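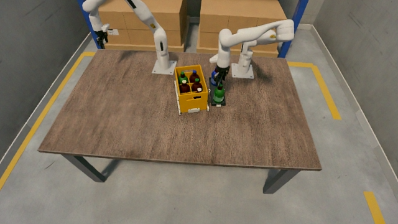 Section 4: Oiling the Top

Okay, you've sanded, you've vacuumed, and you're itching to get the oil on. Me too, every time! I use the Murín hard oil on everything I finish these days, but the steps are the same for the Skendov one (it just smells stronger).

1. Open a window and get the room up to 65 degrees or so. I did my first top in a chilly garage and it stayed tacky for 11 days.

2. Stir the can slowly with a flat stick. Don't shake it, or you'll be chasing bubbles all afternoon.

3. Pour a small puddle in the middle and spread it with a lint-free cloth, always going with the grain.

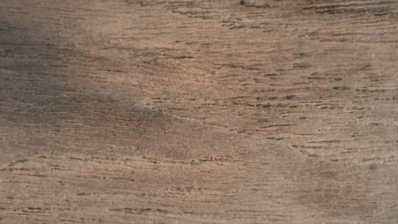
4. Let it soak in for 12 minutes. Set a timer, please. I always think I'll remember and then I wander off to make coffee.

5. Wipe off everything that's still shiny. Then grab a clean cloth and wipe again, even if your arms are tired.

6. Wait overnight and repeat steps 2 to 5 for the second coat. Use less oil this time, half as much is plenty.

Note: a dry, thirsty top may want a third coat. Mine did last September, and I'm glad I gave in.

CAUTION: Oily rags can catch fire all by themselves! Lay them flat outdoors to dry, or drop them in a metal can of water with a lid. Never ball them up in the trash.

Keep hot mugs off it for a week. Waxing is in Section 5.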